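Flikex Samo 2 Countertop Protection Cloth

Wipe-clean table and counter covering, sold by the running foot or in pre-cut lengths. Item group: Kitchen Textiles / Coated Cloths.

Overview

The Samo 2 is a coated cotton cloth for worktops, dining tables, shelves and utility surfaces. It replaces the first Samo cloth, which had a thinner coating and a raw lower edge. The base fabric is a plain weave. The upper face carries a matte acrylic coating that sheds water, cooking oil and most sauces for long enough to wipe them up. The underside is uncoated and lies flat on stone, laminate, tile and sealed wood.

The cloth is not a cutting surface. Knives will go through the coating, and a cut cannot be repaired. Use a board.

Construction

Base fabric: woven cotton, pre-shrunk
Coating: acrylic, matte, upper face only
Edge: bound on all sides (pre-cut lengths) or unbound (running foot)
Underside: bare cotton, no foam or felt backing
Surface rating: 1000 wipe cycles, damp cloth with mild dish soap

Bound lengths are finished with a folded cotton tape sewn through both layers. The tape is uncoated and will take up liquid if a spill runs over the front of the counter. Blot the tape first, then wipe the coated area toward the back.

Measuring

Measure the depth of the counter from the wall to the front edge. Add the overhang you want at the front. An overhang of 2 inches is enough to keep the cloth from creeping back during wiping. A longer overhang can catch in drawers and should be checked against the drawer fronts before ordering.

For L-shaped counters, order two lengths and overlap them at the corner. Do not fold a single length around the corner – the coating will crease along the fold and whiten over time.

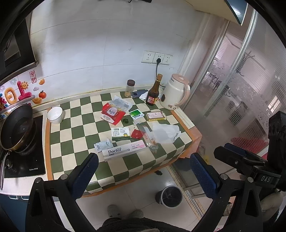 Running-foot cloth is cut square to the roll. Patterned cloths are cut to the nearest full repeat, so the piece supplied may be slightly longer than the length ordered. The excess is not charged. If two pieces must match at a seam, order them together and write "match repeat" in the order notes.

Fitting

Unroll the cloth face up and leave it overnight at room temperature. Fold marks from shipping will relax without treatment. Remaining marks can be pressed from the underside with a cool iron and no steam. Do not iron the coated face.

The surface below must be clean and fully dry. Trapped moisture can mark unsealed wood. On smooth stone the cloth may slide; Trellska corner grips fit under the cloth and hold it without adhesive. They are ordered separately.

Heat

The coating softens under hot cookware. Put pans, baking sheets and oven dishes on a trivet. Keep the cloth clear of burners and open flame. Mugs and plates at serving temperature do not affect it.

Care

Wipe with a damp cloth. For dried food, lay a wet cloth over the spot for 10 minutes and wipe again. Do not use scouring powder, bleach or solvent cleaners. Turmeric, beet juice and ballpoint ink can stain the coating if left to dry.

Machine washing shortens the life of the coating and is not covered by the warranty. Store rolled, coated face out.

Compatible items

Trellska corner grips, set of four
Rautiainen edge tape, for binding running-foot cloth at home
Samo shelf liner, same coating, narrow width

Rautiainen edge tape is supplied in a limited color range and may not be an exact match to the factory binding.

Ordering and returns

Pre-cut lengths may be returned unused in the original sleeve. Running-foot cloth is cut to order and cannot be returned unless faulty. Samples are available for all current patterns – one per pattern per address. The restock of discontinued first-series colors planned for October covers pre-cut lengths only.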